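Do desk mats really cut down on keyboard noise?
Asked by skemen_flat9, Jul 29, 2021

My downstairs neighbor says my typing carries through the floor. A shop called Onder swears a thick mat will fix it. I have my doubts - it sounds like a way to sell mats. Has anyone tried one?
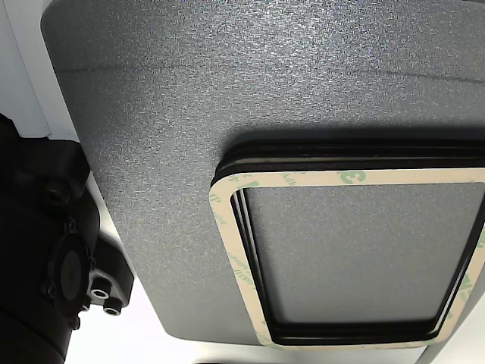 Speckled gray surface, black pieces stacked on it

clunamura764
A little, maybe. Most of what travels down goes through the desk legs, so I'd put felt under those first. I'd want to see a real test before spending money. Every shop says its mat is "studio quiet," whatever that means.

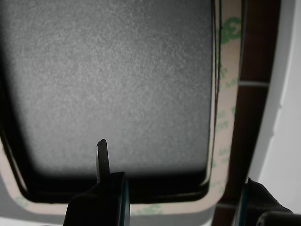 Try two layers of old towel under the keyboard for a week and ask the neighbor if it's any better. If the towels do nothing, I doubt a fancy mat will.

Thammasiri
got one in September, no difference. change the keyboard

onlyhalfdeaf
Are you sure it's the typing? Mine blamed my typing for 7 months and it was the chair wheels.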